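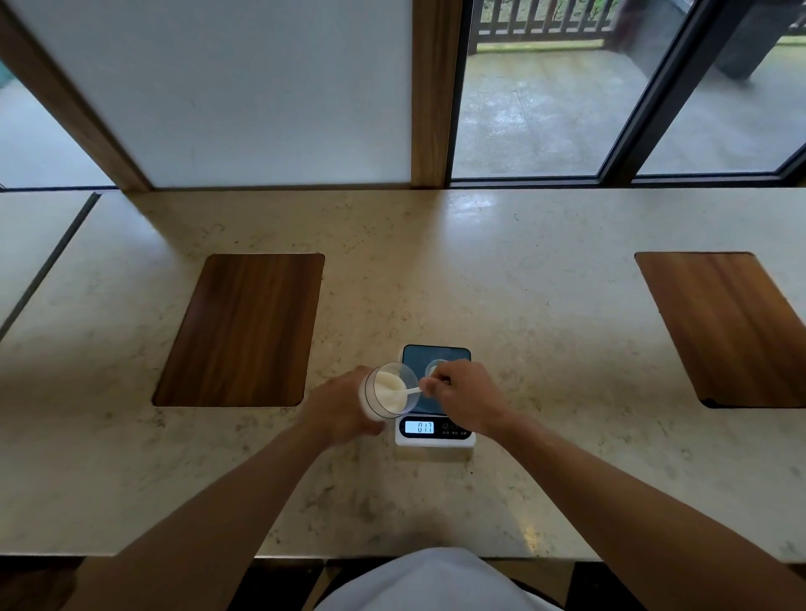

El cero que se mueve: informe del desbordamiento en la celda de dosificación

2021-02-08

El desbordamiento se produjo en el tercer ciclo de la tarde, con el brazo Grokero en modo automático y la compuerta cerrada. La consigna era de 200 gramos de mezcla espesa en recipiente pequeño. El registro indica que la báscula nunca superó los tres cuartos de la consigna, así que el controlador siguió pidiendo producto hasta que el recipiente rebosó sobre el plato, el plato goteó sobre el conector y el bus serie dejó de responder. En ese momento saltó la parada. Daños materiales: un conector, un recipiente y la mañana siguiente entera limpiando la bandeja. Sin daños personales.

Escribo esto porque el parte interno de Jolwood ocupa media página y la causa no cabe en media página.

Configuración de la celda, para quien no la conozca. El brazo sujeta el vaso de origen y lo inclina, o bien cambia a cuchara para la aproximación final. La báscula es de cocina, de plataforma, con la electrónica original y una salida serie añadida por nosotros. El controlador se llama Fan y lo escribimos hace dos años. Lee el peso, compara con la consigna y decide entre tres estados: vertido, goteo y fin. En vertido el caudal es alto. En goteo, el vaso se mantiene casi en el ángulo de corte y el producto cae despacio. El paso a goteo se hace por peso, cerca del objetivo, y también por temperatura de la mezcla: si está fría y fluye mal, Fan entra en goteo mucho antes para no arriesgarse a que caiga un bloque de golpe.

Esa segunda condición la añadí yo. El día del fallo la mezcla estaba fría, de modo que Fan pasó a goteo casi desde el principio y se quedó allí.

Primera hipótesis: célula de carga dañada. Descartada. Con masas patrón colocadas de una vez, la lectura era correcta en todo el rango y volvía a cero al retirarlas.

Segunda hipótesis: pérdida de tramas en el puerto serie. Tenía cierto atractivo porque el conector ya nos había dado problemas en abril del año pasado. En el registro, sin embargo, las tramas son consecutivas y la suma de verificación es buena en todas hasta el corte. La báscula enviaba datos válidos y los datos eran falsos.

Tercera hipótesis, propuesta por Zhuoran Tang después de mirar la curva de peso: seguimiento automático de cero. Muchas básculas económicas corrigen la deriva térmica de la célula dando por supuesto que una variación muy lenta y muy pequeña no es carga. Si entre una ventana de medida y la siguiente el cambio queda por debajo de un umbral, el firmware lo suma al cero interno y la lectura no se altera. Es una función razonable en una cocina, donde los ingredientes se añaden a cucharadas o a chorro. En una celda que gotea durante minutos, el firmware se come una parte del producto.

En nuestra unidad el efecto tiene una complicación. El seguimiento no actúa solo cerca del cero absoluto, como indican las hojas de datos de los equipos de laboratorio, y sigue activo después de una tara, con el recipiente puesto y con carga neta encima. La documentación del fabricante no lo menciona. La curva sí lo muestra: tramos planos largos, un escalón cuando cae una gota gruesa, otra vez plano. Yo había visto esos tramos planos en ensayos anteriores y los había interpretado como pausas de flujo. Era un error de lectura mío, y el vídeo de la celda lo habría aclarado si lo hubiera puesto al lado de la gráfica.

Para confirmarlo hicimos la prueba sin robot. Quería eliminar el brazo, el bus y Fan de la ecuación y dejar solo la báscula. El método fue el siguiente:

Encender la báscula con el plato vacío y esperar a que la lectura se estabilice.
Colocar el recipiente y tarar.
Añadir mezcla a cucharadas completas, anotando la lectura tras cada una.
Retirar todo, volver a poner a cero y repetir con aportes mínimos, dejando resbalar el producto por el borde de la cuchara.
Levantar el recipiente al final de cada serie, dejar que la lectura se estabilice y pesarlo de nuevo en una segunda báscula Lekitz verificada.

Con cucharadas completas, las dos básculas coincidieron. Con aportes mínimos, la nuestra indicó siempre menos que la Lekitz, y la diferencia crecía con la duración de la serie. La misma masa final, alcanzada deprisa o despacio, daba dos lecturas distintas. Repetimos las series con un líquido más fluido por si la viscosidad influía por otra vía (adherencia a las paredes, por ejemplo) y el comportamiento fue el mismo. La variable que importa es el caudal.

Hay una comprobación todavía más sencilla que recomiendo a cualquiera que integre una báscula de este tipo. Al retirar el recipiente después de un goteo largo, el plato vacío debería mostrar la tara en negativo. Si muestra un valor más negativo que la tara, el cero se ha desplazado durante el proceso y la diferencia es el producto que el firmware ha ocultado. Fan tenía ese dato disponible en cada ciclo y no lo miraba.

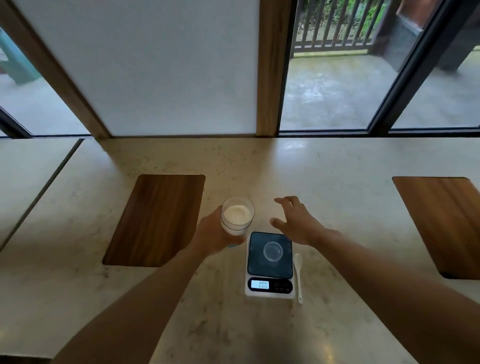 Guangming Fu objetó, al leer el borrador, que el seguimiento de cero explica la lectura baja y no explica el desbordamiento. Según su comentario, una lectura errónea es un fallo previsible de sensor, y una celda que solo puede detenerse cuando el sensor da la razón al proceso está mal diseñada aunque el sensor sea perfecto. Pedía que el texto separase las dos cosas.

Tiene razón y las separo. El fallo de medida es el descrito. El fallo de seguridad es que Fan no tenía ningún límite independiente del peso. Existía un tiempo máximo de ciclo de 300 segundos, pero el contador se reiniciaba con cada cambio de estado, y las gotas gruesas provocaban un paso breve de goteo a vertido y vuelta. Con cada paso, el contador empezaba de nuevo. El temporizador estaba probado en el banco con una lectura congelada, caso en el que no hay cambios de estado y salta correctamente. Con una lectura que avanza a trompicones no saltaba nunca.

Tampoco había control de masa en origen. El brazo conoce el par en la muñeca y con él se puede estimar lo que queda en el vaso. La estimación es mala en términos absolutos, sobre todo con el vaso inclinado, pero basta para detectar que ha salido bastante más producto del que la báscula dice haber recibido. Lo teníamos registrado a efectos de diagnóstico y no intervenía en el lazo.

Cambios aplicados hasta hoy:

El contador de ciclo arranca al iniciar la dosificación y solo se reinicia con el recipiente retirado y confirmación del operador.
Si el par en la muñeca y la báscula discrepan más allá de una banda fijada, Fan endereza el vaso y se detiene. El enderezado se ejecuta en el controlador del brazo, sin pasar por el bus de la báscula.
El goteo continuo queda prohibido. La aproximación final se hace con cuchara, en aportes discretos por encima del umbral del firmware, con espera de estabilización entre ellos.
Al terminar el ciclo se lee el plato vacío y se compara con la tara guardada. Si no cuadra, el lote se aparta.
El conector serie se ha movido a la parte trasera y lleva faldón antigoteo.

El tercer cambio empeora la resolución. El último aporte puede pasarse de la consigna en lo que cabe en una cuchara rasa, y con mezcla espesa además queda una parte adherida que cae tarde o no cae. Para los productos que hacemos ahora es aceptable. Para los de tolerancia estrecha habrá que montar una célula con acondicionador propio y el filtrado a la vista, y eso depende del presupuesto.

Queda abierto el umbral exacto del seguimiento. Zhuoran Tang sospecha que no es fijo y que depende del tiempo transcurrido desde el encendido, lo que encajaría con una corrección más agresiva mientras la electrónica se calienta. Las series que tenemos no permiten afirmarlo: en todas se dejó estabilizar la báscula antes de empezar. La próxima tanda se hará con arranque en frío, misma mezcla y mismo recipiente, y publicaré las curvas sin filtrar. Entretanto, la celda trabaja con la compuerta cerrada y un operador delante del pulsador.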